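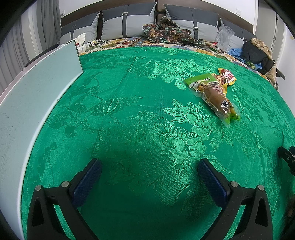 Two packaged snacks on green damask with a woven flower pattern.

Snack Wrappers and Table Textiles
The Sutherland Study Collection presents packaged snacks against patterned cloth – a pairing chosen by Tymofii Prokopenko for the Tronlow gallery. The collection holds 200 wrappers and 56 textiles. Visitors may view both by appointment from February. 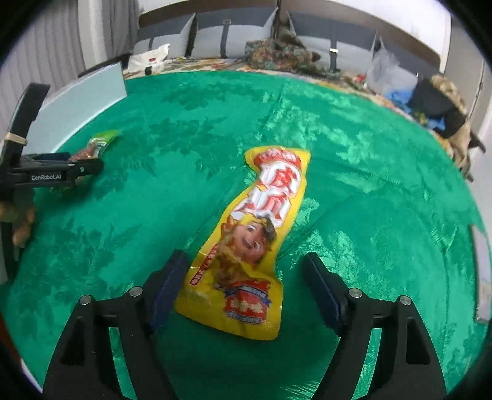
Yellow snack bag with Chinese characters in white, outlined in red, and a cartoon face with spiky golden hair. The green and clear packet lies to the left.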